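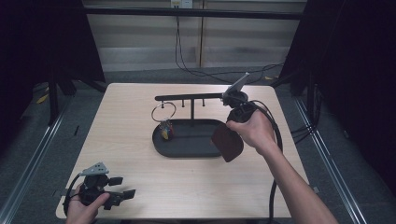
By Anneli Kuusisto and Carter Li, Terko

Reports > Manipulation Hardware > Evaluation Papers > Section 3

Print this page | E-mail this page

3. Evaluation of the Ultik hand-held kit

Figure 3. Hanging task with the Ultik kit: one gripper in each hand, black stand on the table.

3.1 Kit under review

The Ultik kit is sold by Ullodberg as a way to record two-handed demonstrations without a robot arm. The operator holds one gripper in each hand and does the task directly. The recordings are then used to train a policy for a pair of arms. We bought the kit at list price and used it as delivered, with the software version that was current in May. Ullodberg answered our setup questions by e-mail but had no part in the tests and did not see the results before they were written up.

Both grippers are wired. The vendor also lists a wireless version, which we did not test. Each gripper has a light gray mount on top, and the two grippers in Figure 3 carry different jaws. We treated the choice of jaw as part of the task setup and kept it fixed within each block of recordings.

3.2 Tasks

We compared the kit with our earlier method, in which the operator drives two arms through a pair of leader arms (the Tremblay setup, described in Section 2). The same operators used both. None of them had used the Ultik kit before the study, and each was given one practice session that did not count toward the results.

The hanging task uses a mug-tree stand with a long horizontal arm and small objects such as rings and keychains. The operator has to place a ring on the arm or take it off, using either gripper. We chose it for two reasons. The objects are thin and hard to grasp with wide jaws, and the stand tips if it is pushed from the side. The second task, sorting flat parts into trays, is easier and was included as a baseline.

An attempt was marked as failed if the object was dropped off the table, if the stand fell over, or if the operator touched the object with a bare finger. Failed attempts were kept in the data set with a label. Operators could stop at any time, and breaks were not counted as recording time.

3.3 Recording rate

With the Ultik kit, 6 operators recorded 4,000 usable demonstrations over the study. With the Tremblay setup, the same group recorded 1,000 in the same number of hours. Most of the difference came from the hanging task. Operators using the leader arms slowed down a great deal when they had to line up a ring with the stand, and many attempts were given up before the ring reached the arm. With the hand-held grippers they could feel contact through the handle and correct for it.

The sorting task showed a smaller gap. Two operators said they preferred the leader arms for sorting, mainly because the weight of the grippers had become tiring by the end of a session.

3.4 Problems found

The cables were the most common complaint. They leave the grippers in a loop, and an operator who crosses one hand over the other can pull a cable across the work area. We lost recordings this way when a cable brushed the stand. Routing the cables outward, away from the center of the table, reduced the problem but did not remove it. A right-angle connector would help, and we have suggested this to the vendor.

The mount screws needed tightening every few sessions. The manual does not give a torque value. We also found that calibration had to be repeated after each change of jaws, and that the software gives no warning if this step is skipped. One full session, recorded on a Sunday, had to be thrown out for this reason.

Replacement jaws are sold only in pairs. Labs that plan to run a different jaw on each side should allow for this when comparing prices.

Filed under: Grippers and End Effectors, Product Evaluations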